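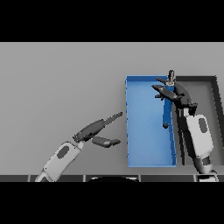

우리 작업실 양팔 로봇 셀이 드디어 다시 돌아갑니다! 7/28/26 오전에 시운전 승인이 났고, 저는 그 소식을 듣자마자 커피도 내려놓고 이 글부터 쓰고 있어요. 6월에 오른팔 손목이 말썽을 부린 뒤로 "그거 언제 고쳐져요?"라는 질문을 하도 많이 받아서, 이번 정비에서 뭘 어떻게 바꿨는지 한 번에 적어 둡니다.

먼저 증상부터요. 트레이에 세워 둔 막대형 부품을 집을 때 오른쪽 그리퍼가 자꾸 한쪽으로 치우쳐 물었어요. 처음엔 손가락 패드가 닳은 줄 알고 패드만 갈았는데, 이틀쯤 멀쩡하다가 똑같은 증상이 또 나오더라고요. 그때 좀 허탈했습니다. 결국 손목 커버를 열어 보니 고정 나사 하나가 풀려 있었고, 그 바람에 그리퍼가 아주 조금 돌아간 상태로 영점이 잡혀 있었어요. 영점이 틀어졌으니 패드를 백날 갈아 봐야 소용이 없었던 거죠.

부품은 Presska에서 받았습니다. 주문할 때 손목 쪽 체결 부품을 통째로 한 세트 달라고 했는데, 나사만 먼저 오고 와셔가 나중에 오는 바람에 하루를 그냥 날렸어요(다음부터는 꼭 같이 보내 달라고 메일도 썼습니다). 기다리는 동안 케이블 정리를 다시 했고, 왼팔 쪽도 겸사겸사 점검했는데 왼팔은 손댈 게 거의 없었어요. 그리퍼 개폐 속도만 살짝 낮췄습니다.

이번에 제일 공을 들인 건 트레이 위치예요. 예전에는 파란 트레이와 진회색 트레이 사이를 조금 띄워 놨는데, 그 틈 때문에 누가 트레이를 꺼냈다 넣을 때마다 자리가 미묘하게 달라졌거든요. 지금은 둘을 딱 붙여 작업대 오른쪽에 둡니다. 파란 쪽이 집는 자리, 회색 쪽이 내려놓는 자리예요. 바꾸는 김에 티칭 포인트도 전부 새로 잡았습니다. 옛날 값은 백업만 해 두고 컨트롤러에서는 지웠으니까, 혹시 개인 노트북에 예전 프로그램 갖고 계신 분들은 절대 그대로 올리지 마세요!

순서도 좀 바뀌었어요. 전에는 두 팔이 거의 동시에 트레이 위로 들어갔는데, 솔직히 볼 때마다 조마조마했어요. 새 프로그램에서는 오른팔이 먼저 파란 트레이로 들어가 막대를 물고, 왼팔은 그리퍼를 벌린 채 트레이 바깥에서 기다립니다. 오른팔이 제대로 물었다는 신호가 와야 왼팔이 움직여요. 사이클이 조금 길어지긴 했지만 저는 이쪽이 훨씬 마음 편하더라고요. 실제 셀에 올리기 전에 시뮬레이션으로 대기 자세를 여러 번 고쳤고, 여기는 Vindska 쪽 엔지니어 팀이 많이 도와줬습니다. 제가 처음 잡은 대기 자세는 왼팔 팔꿈치가 너무 바깥으로 나가서, 보자마자 다시 하자는 답이 왔어요. 네, 다시 했습니다.

시운전은 두 번에 나눠서 했어요. 첫 번째는 느린 속도로 200회를 돌렸는데, 83번째에서 한 번 멈췄습니다. 심장이 철렁했는데 로그를 보니 그리퍼 닫힘 신호 대기 시간이 너무 짧게 잡혀 있었어요. 팔은 멀쩡했고요. 시간을 늘려 잡고 처음부터 다시 200회를 채웠고, 이번에는 끝까지 안 멈췄습니다. 그걸 확인하고 나서 평소 속도로 올렸어요. 멈춘 기록도 지우지 않고 정비 일지에 그대로 남겨 뒀으니 궁금하신 분은 보셔도 됩니다.

앞으로 관리는 이렇게 가려고 해요.

- 1,000회마다 양쪽 손목 나사의 체결 상태 확인, 표시선이 어긋나 있으면 바로 정지
- 교대할 때 그리퍼 패드 닦기 (마른 천으로만요, 세정제 쓰면 패드가 미끄러워져요)
- 트레이를 뺐다 넣은 뒤에는 기준점 확인 프로그램을 한 번 돌리고 시작
- 손목 커버를 열었으면 무조건 영점 다시 잡기

마지막 항목은 제가 특히 잔소리를 많이 할 예정입니다. 이번 고장도 따져 보면 봄에 커버를 한 번 열었다가 영점 확인을 건너뛴 게 컸던 것 같아요. 그때 작업한 사람이 저라서 할 말은 없습니다만...

Fakhoury 라인에서 이 셀을 언제부터 쓸 수 있냐고 물어보신 분들, 예약표는 오늘 오후에 다시 열립니다. 우선은 막대형 부품 작업만 받을게요. 납작한 부품은 패드 모양이 달라서 따로 시험해야 하고, 그 패드는 Tistetti에 견적을 넣어 둔 상태예요. 답이 오면 게시판에 짧게 올리겠습니다.

아, 그리고 정비용 토크 드라이버 빌려 가신 분! 공구함 두 번째 서랍에 돌려놔 주세요. 다음 점검 때 바로 써야 해요.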